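3.2 What people in Nuvetville call the wall
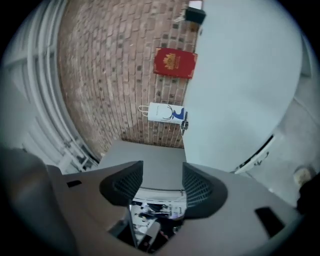 Why do old brick walls get patchy at the bottom first? Ground water climbs up through the brick and mortar, and the salt it carries gets left behind when the water dries off near the surface.

Now, I went into this part of the study thinking I'd be writing about salt. I ended up writing about words! Hằng Bùi and I talked to 382 people across Nuvetville and the older streets of Plesthorpe, and we asked every one of them to tell us what was going on with the lower courses of their house. We got 13 different names for the same white bloom. My favorite is "chalk sweat" (Khôi Bạch hates it and wanted it out of the paper), but "the frost" was the most common by a mile, even from folks who know perfectly well it shows up in September.

The names matter for repairs. People who said "frost" mostly waited for it to go away. People who said "damp" mostly painted over it, and paint is a bad idea on soft brick - it holds the water in and the face starts to flake. Only 11 of our households had repointed with lime mortar, and most of those had gotten the idea from a neighbor.

Figure 4. Brick wall, at the base.

I should say that Toàn Lục coded the Plesthorpe interviews on his own before we had settled the list of terms, so "bloom" and "fuzz" are lumped together there and split everywhere else. We went back and forth on redoing them. We kept his version and ran the comparison in Section 4 both ways, with the second set of numbers in the appendix.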